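3.2 Waking orientation in unfamiliar bedrooms

The second part of the study deals with the short period after waking in which a sleeper in a new room does not yet know which way the bed faces. Earlier work on spatial memory in buildings has mostly looked at corridors, stairs and entrances, where people are awake and moving. Bedrooms are left out of most of these studies, although guests often report mistakes made there at night, such as walking toward a wall where the door would be at home. We use the term Lostness for the size of such mistakes and measure it with the scale introduced in Section 2.

Lostness is scored from two items. The first is a pointing task. On waking, and before turning on any light, the respondent states the direction of the door, the window and the bathroom relative to the head of the bed. The second is a short rating of how sure the respondent was of each answer. Angular error is averaged over the three targets and weighted by the rating, so that a confident wrong answer scores higher than a hesitant one. A respondent who declines to answer for a target is scored on the others, and a respondent who declines all three is dropped for that night.

Data were collected at guesthouses in Stidcombe and Clevov and at the Diệp hostel. A total of 414 respondents returned a usable form for at least one night. Forms were completed within 30 minutes of waking. Respondents who slept in the same room for more than one night filled in a separate form each time, and the first night is used in all comparisons below unless stated otherwise. Shared rooms were included only where each person had a separate bed.

Rooms were coded for the placement of the bed relative to the door and the window, as these are the two features that respondents name most often when asked how they knew where they were. The bed-window relation was coded as parallel, facing, behind or none, where parallel means that the long side of the bed runs along the window wall. The bed-door relation was coded in the same way. Rooms in which furniture had been moved by a guest were coded as found in the morning. Bed and window are the two elements used for the coding of all rooms (Figure 4).

Figure 4. Bedroom with bed and window. 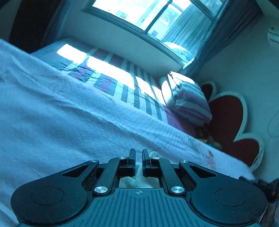 The bed-window relation had the larger effect of the two. Respondents in facing rooms made the smallest errors on all targets, including the bathroom, which in most of these rooms was on the opposite side from the window. Errors were largest in rooms coded as behind. This order held at all three sites, although the gap between parallel and facing rooms was small in Clevov, where most windows are fitted with outside shutters that guests tend to close fully.

Door placement mattered mainly for the door target itself. When the door could be seen from the pillow without lifting the head, respondents pointed to it with little error and high confidence. When it could not, a clear pattern appeared in the direction of the error. Most of the wrong answers agreed with the layout of the bedroom at home, as drawn by the respondent on the intake sheet. The same was found for the window target, but more weakly. We take this as support for the view put forward by Stanciu in an unpublished thesis (Lăcrămioara Stanciu, cited here with permission) that the home layout serves as a default until some cue in the new room overrides it.

Light level at waking was recorded by the respondent in four steps from full dark to full daylight. As expected, Lostness fell as light rose. The drop was steep between the first and second steps and nearly flat after that. A thin line of light under a door or beside a curtain seems to be enough for most people to place the rest of the room. Respondents who woke before dawn in fully dark rooms had high scores whatever the layout, and the effect of bed placement could not be separated from noise in this group.

Scores fell sharply on the second night. Of the respondents with forms for 2 nights, most showed near-zero error for the window and door by then, while errors for the bathroom remained. We did not find a further drop on the third night, but the number of long stays was small and the result should be read with care.

Two limits of the method apply to this section. Self-reported pointing is coarse, and respondents tend to answer in quarter turns, which inflates the error for targets that lie on a diagonal. In addition, the instruction sheet was left on the bedside table, so respondents went to sleep knowing that they would be asked about the room. Some may have studied the layout in advance. If so, the scores given here are lower than those of guests who had no such warning, and the differences between room types may be understated as well. Section 3.3 compares these scores with the daytime wayfinding results from the same buildings.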